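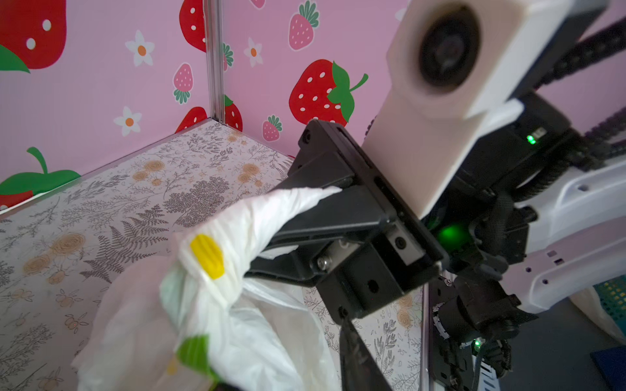
A thin white plastic bag with a yellow and green print, against wallpaper with strawberries and daisy-like flowers.

212 shares
17 comments

Gianni Colombo emptied the cupboard under his sink in Burnport on 25th March and laid the carrier bags out on the floor. He had 70 of them. The oldest came from Longo, a grocer's that closed before his daughter started school.

"I never decided to keep them," he says. "You put one away and then you put another one inside it."

Most kitchens have a version of this, a bag stuffed with bags, hung on a door handle or pushed in behind the bleach. The thin ones are the hardest to deal with. They are too flimsy to carry tins home twice, they won't stay folded, and they slide out whenever the door is opened.

Colombo now sorts his by weight. Thick bags go in the car. Thin ones are pressed flat on the worktop, folded lengthways into a strip and then tucked into a triangle, starting from the bottom. A shoebox holds the lot – he used to need half a shelf.

His sister in Gralska can't be bothered with triangles. She twists each bag into a rope and ties a single knot in it, then drops it in a drawer. It takes a few seconds and the bag comes out creased, but it lines a bathroom bin just as well.

Torn bags are another matter. The Lavville recycling point takes clean, dry carriers on Saturday mornings and collected 658 in July. Receipts and labels have to come out first, and anything that has held raw meat should go in the household rubbish.

Colombo took 28 there and kept the rest. The Longo bag is still in the shoebox, at the back.

17 comments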